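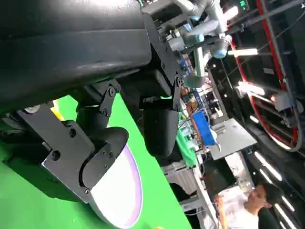 Last edited: Saturday, 4:16 PM (thread open, 13 posts)

Workroom Talk > Layout and Storage > "One bin, one cloth" setups: does anyone still do this after the first month?

benchdog_lou
I keep getting pointed at the Prandano "one bin, one cloth" plan as the cure for messy work areas. You give every work area one open bin and one cloth, everything loose goes in the bin at the end of the session, the cloth wipes the surface, done. Our shared workroom wants to roll it out to every bench and I'm being told to get on board.

I'm not on board. Look at the picture up top. Blue bin, green cloth, same surface, and the cloth is lying on the surface. If the cloth's home is the bin, it isn't home. If its home is the bench, then it's one more thing on the bench. Which is it? The leaflet doesn't say. I've read it twice.

Has anybody kept this going for a full season without it turning into a junk bin with a rag next to it?

tallpaul_k
Yes. Two years. It works fine if you empty the bin.

benchdog_lou
Who empties it?

tallpaul_k
I do. It's my bench.

benchdog_lou
OK, so it works for one guy with one bench. I could have told you that. Ours is shared by whoever signs up. The person who fills the bin goes home, and the next person finds it full and puts their stuff beside it.

marigold_st
I think you're being hard on a picture of a cloth. A cloth has to be out to be used! You can't tell from one look if somebody was done with it. I'd rather see one lying out than folded in the bottom of a bin under a pile of clamps where I'll never bother to dig for it (ask me how I know). Ours hangs over the end of the bench and that has been fine, more or less, apart from when it goes missing.

grumblecorp
My beef is the color. Green cloth, and there's a great big bright green backdrop over on the left. Put a green cloth down in a room like that and you'll be hunting for it all day. If you're going to standardize on anything, pick a color that isn't already all over the room. The bin is blue and I spotted it right off.

benchdog_lou
That's a fair point and it's also nowhere in the leaflet.

marigold_st
But it's on the work surface there by the bin, not on the backdrop. I saw it right away. And if the room is used for anything in front of that green, maybe you'd want the cloth to match so it drops out when you key it? We had a red towel ruin an afternoon of product shots once. You could see it glowing in the side of a kettle.

grumblecorp
Then you'd want the bin green too. And then you've got a room where you can't find the bin.

marigold_st
Or you move the bin! It's a bin!

h_wexler
Coming at this from the photo side. A blue bin near a green backdrop is no problem as long as it's out of the shot. What I'd look at in that room is the light. There are long bright strips overhead, I see three, and the green has some pale yellowish spots up near its top edge. If mine looked like that I'd want to know if it's the lights hitting it or the surface itself before I spent a minute on bins. Could be nothing. One picture from one angle doesn't tell you.

I did the "buy storage first" thing in my own place. 607 dollars on matching bins and a rail to hang them on. The rail is still good. Most of the bins are in the garage holding other bins.

benchdog_lou
607 dollars on bins. Thank you. I'm going to read that out at the meeting.

tallpaul_k
You don't need matching bins. I use a dishpan.

Malsha Chowdhury
Hi all. I wrote the Tesenthorpe version of the guide that Lou is complaining about, so I suppose I should answer for it. I'll say first that I have nothing to do with Prandano, and they didn't ask me for anything. I borrowed their rule and cut it down.

What the guide says on where the cloth goes: over the rim of the bin at the end of a session. It's on the back of the sheet. I accept that people don't turn sheets over.

What we measured: we had 30 sign-ups in the trial month and checked the bench after each one. In 16 of those the bin was left empty and the cloth was where it should be. The rest had something left in the bin, or the cloth somewhere else. Before the trial we didn't check, so I can't tell you if that's better.

benchdog_lou
So 16 out of 30, and no before number. With respect, that's a coin flip with a leaflet attached.

Malsha Chowdhury
It is a bit more than half, and I said in the write-up that there was no before number. I'd still rather have a bench with a bin on it than the one I had in the fall, which you also used, Lou.

benchdog_lou
I did use it. It was bad. I'm not saying the old way was good. I'm saying I want to know the bin did it. Everybody knew you were checking that month. I'd have wiped the thing down for a month too if I knew you were coming around with a clipboard.

h_wexler
He's got you there. Check again in a couple of months and don't announce it.

Malsha Chowdhury
I can do that. I'd need someone who isn't me, as people see me and start folding things.

grumblecorp
Can we talk about where the bin sits? In the picture it's right beside a flat gray platform that's set at a slant (or it looks that way, the whole view is tipped over so who knows). I would never put an open bin tight up against the surface I work on. You reach across, you catch the rim, and there goes your bin. Mine's on a low shelf behind me and I've never knocked it.

tallpaul_k
If it's behind you, you won't use it.

grumblecorp
I use it every day.

tallpaul_k
You're one guy with one bench.

benchdog_lou
Ha. OK.

mihaila_workshop
At Mihăilă we went the other way and took the bins off. We're a small repair shop, mixed work, mostly lamps and small appliances. We had a bin on each bench for years, and every bin had a layer at the bottom that didn't belong to any job. When we tipped them out we got 73 loose parts, counting screws, and could place very few of them. Now each job has its own tray with the ticket in it and if a part is on the bench with no tray, it's wrong and you deal with it right then.

The cloths we kept. We tried the Flutano ones because a supplier threw in a pack. They're OK. They're cloths. I wouldn't pay extra for them.

marigold_st
I like the tray idea but doesn't that only work because you have tickets? Lou's place has people coming in to do whatever. One person is painting a birdhouse and the next one is fixing a bike light. What goes on the ticket?

mihaila_workshop
Name and time. We do the same for walk-ins. It's a scrap of paper.

benchdog_lou
Name and time on a tray I could live with. At least then when there's a pile of stuff left over I know who to call. A bin has no name on it, and that's my whole objection, now that I see it written down. Why is that not the plan?

Malsha Chowdhury
We'd need trays, for one, and somewhere to put them. The shelf on the long wall is full. I'm open to it for two benches if you'll set it up. I'm asking you by name, Lou.

benchdog_lou
I walked into that.

h_wexler
You did.

benchdog_lou
Fine. Two benches with trays, the rest with bins, and somebody else does the checking without telling us which week. If the bins win I'll say so in this thread. I don't expect to.

grumblecorp
And a cloth that isn't green.

marigold_st
Leave the green cloth alone, it's a perfectly nice cloth.

tallpaul_k
What size trays? I have a stack of old cafeteria ones I'd let go for the cost of driving them over. Some have a chipped corner. They're brown.

benchdog_lou
Brown is good. Message me the size. If they fit two across on the narrow bench I'll take ten.

Malsha Chowdhury
Please measure the shelf before you take ten of anything.

tallpaul_k
Just went and looked, they're a bit wider than I remembered. Two across might be tight. I'll put a tape on one tonight and send it to you both.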